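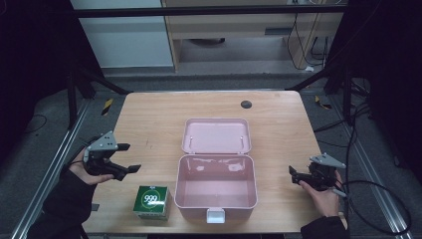
Section 4 of this guide covers the table, the reference position and the first check of the two hand-held grippers. Please finish Section 3 (cables and power) before you begin. You will need a task object which opens and closes, and a second one which only has to be picked up. At our bench in the Piturden shared workshop we use a pink plastic box with a hinged lid and a small green packet, and we keep the box near the middle of the table, with its latch towards the person who holds the grippers. You may use other objects, but then use the same ones each time you repeat the check.

4.1 Preparing the table

1. Place the table between the two floor rails. It must not touch either of them.

2. Push down on each corner with your hand. If the table rocks, put a thin piece of card under the short leg and test again.

3. Wipe the table top with a dry cloth. Do not use polish. A shiny top gives reflections in the gripper cameras, and the tracking becomes poor.

4. Lay the gripper cables on the floor so that they run away from your feet. Leave a loose loop behind each hand.

Caution: Do not wind the cable around your wrist or sleeve. If you step back quickly, the plug will be pulled out of its socket and the pins may bend.

4.2 Setting the reference position

1. Switch on the Kerekes logger and wait until the lamp is steady.

2. Take one gripper in each hand. The metal plate must be on top.

3. Hold both grippers over the table with the fingers open and pointing to the middle. Your elbows should be free, so please do not rest them on the table.

4. Keep still and press the foot switch one time. The logger stores this position as zero.

5. Wait for 30 seconds. If the logger gives two short tones, the position has moved too much – go back to step 3.

Note: The logger makes a new folder each time you press the foot switch. If you press it by mistake, write the folder number in the bench book and delete it later. Do not delete it during a session.

4.3 Checking the finger pads

Do this check before every session, also when the tool was used only the day before. The pads are glued on by hand and they are the part which wears first.

1. Open the fingers fully and bring the gripper low over a clear part of the table.

2. Look at the live picture on the screen. Both pads must be visible, with bare table between them.

3. Look along the edge of each pad for nicks, torn places or thin pieces which stick out.

4. Close the fingers slowly on a sheet of paper and pull the paper with light force. It should not slide.
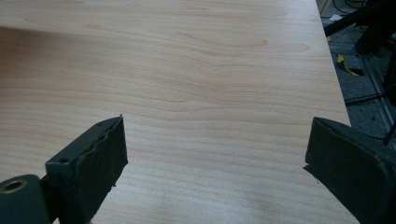

Figure 4-2. Gripper camera view with fingers open. Note the chipped upper edge of the left pad and the thin sliver at the edge of the right pad.

5. Small nicks at the top edge can stay if the paper test is good. Cut off any loose sliver with small scissors. Do not pull it with your fingers, or the pad may come away from the metal.

6. Replace a pad when the paper slides, or after 500 closings, whichever comes first. Always replace both pads of one gripper together. The spare pads are in the Mondell drawer, second from the top.

Caution: New glue needs a full night to become hard. If you change the pads on Saturday evening, do not use the gripper before the next morning.

4.4 First trial

1. Start with the box closed. Hold it lightly with the left gripper and open the latch with the right one.

2. Lift the lid and lay it back flat. Let it go only when it touches the table.

3. Pick up the packet, put it in the box and close the lid.

4. Stop the recording and look at the file length. A trial shorter than 2 seconds was not saved correctly and must be made again.

If the logger shows error 37, one gripper has lost its zero. Repeat 4.2 for both grippers. For other errors see the list in Section 7, or leave a note for Szu-yu Yuen at the Isonby bench.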